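Notebook, bench 2, nested bowls
Apr 2, 2024

Picking up where the last entry stopped, which was in a bad mood.

The question is still whether relabeling the approach phase helps the unstacking policy or only helps our feelings. Baseline was trained on all 2,849 teleop episodes with the action labels exactly as recorded. The second policy, which I have been calling Detell because the shared drive wanted a name and I had the hiccups, gets the same episodes, but with hesitations cut out of the approach. A hesitation is any stretch before gripper close where the commanded motion stays under threshold for 9 frames or more. Everything after the close is left alone.

Both policies start from the same checkpoint. Both got the same training steps, the same seed, the same everything except the labels. I checked this twice, having been burned in the Clastelstead runs, where we spent a week admiring an improvement that was a different learning rate.

Protocol for the live trials: wrist view only, no overhead. Stack is placed by hand inside the taped region on the sheet, then the tape is taken off so the policy can't learn to love tape. Policy has to lower the open fingers over a rim, close, lift one bowl, and set it down beside the stack. Lifting two bowls counts as a failure, even when it is done gracefully. Moving the stack more than a finger width before contact is logged separately as a "shove."

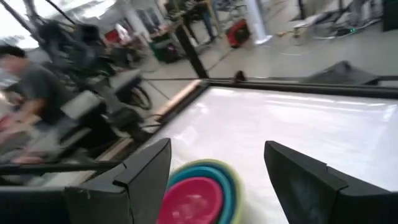 Iwona Laskowska wrote in the margin of the protocol draft that she doesn't believe the hesitations are noise. Her point is that operators slow down because they are deciding which rim to take, and if you cut the slow part you cut the only frames where the choice is being made. "You are deleting the thinking and keeping the arm waving," she put it, and underlined arm waving. She wants a third condition where the hesitations stay in but get down-weighted.

Annoyingly reasonable. I had a rebuttal ready about action chunking and then noticed the rebuttal supported her.

Results so far, in order of how much I trust them:

Shoves are down. Baseline likes to drift in, stop, reconsider its life, drift again, and catch the outer rim with a fingertip. Detell comes straight in. It is a pleasure to watch for the first few trials.

Time to close is shorter. Of course it is. I removed the slow parts. Please don't let me put this in the abstract.

Double lifts are up. Six of them in the morning block, all with Detell, none with baseline. It commits early to whichever rim it saw first and goes deep enough to take the neighbor along. Iwona has not said anything about this yet, in a way that can be heard from the hallway.

So the cut data gives us a faster policy that is worse at the one decision the task contains. Whether that is her mechanism or just fewer frames near contact, I can't tell from these runs. The episodes got shorter, so the share of near-contact frames should have gone up, which argues against the second story, unless the threshold is eating into the final descent. It might be. Operators descend very slowly over nested rims and 9 frames isn't much.

Checked a handful of episodes by eye with the cut spans marked. In several of them the cut runs right up to the close. That is a bug in my definition, and it has my initials on it. Fix: end the search window at the start of the final descent, taken from wrist height instead of from gripper state.

Also: the Muvon planner log and the policy log disagree on timestamps again. The offset is constant within a run and different between runs. I have stopped asking it why. Sobczak branch has a sync script that works if you run it before anything else, and quietly ruins the file if you run it after. Put a warning at the top, in capitals.

To do:
Recut with the height-based window, rerun the label stats before training anything.
Add the down-weighted condition. Call it something other than "Iwona's."
Split double lifts by which rim was targeted. Currently we log only that it happened, along with a comment field full of swearing.
Randomize the nesting order. All of the morning block used one order and I would like to not find that out from a reviewer.
Hold the May writeup until the recut is in.

Left the baseline checkpoint loaded. If you swap it, change the label in the run sheet too, please. Last time we had an hour of very promising results from the wrong policy.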